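手法検討会 議事録
2023-12-08
出席:Mitiku Kassa、Bláthnaid Ó Gríofa、Saron Kumsa、Mihret Worku(記録)
欠席:Halfdan Snorradóttir

1. 皿拭き課題の収集結果
Kumsaより報告。手持ちグリッパによる実演を3000件集め、Plilttetiの方策を学習させたところ、成功率は75%とのこと。Kassaから、成功の判定基準が書かれていないとの指摘。布が皿に触れただけの試行も成功に入っているのではないか。Kumsaは「目視で判定した」と回答。判定者は一人で、再判定はしていない。

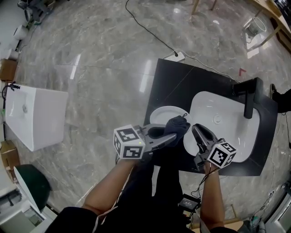
Ó Gríofaは、マーカーによる手先位置の推定誤差が報告にない点を問題にした。手首を返すとマーカーが隠れるはずで、その区間を補間したのか捨てたのか不明。Kumsaは補間と説明したが、割合は未集計。Kassaは、洗面台の配置を変えない評価で「汎化」と書くのは無理がある、と述べた。この語は報告書から削る。

2. 今後
・判定基準を文書化し、別の者が再判定する(Ó Gríofa)
・補間区間の割合を出す(Kumsa)
・配置を5通りに変えて再評価。Utham側への結果送付はそれまで保留
・追加収集の提案は、Kassaが反対し見送り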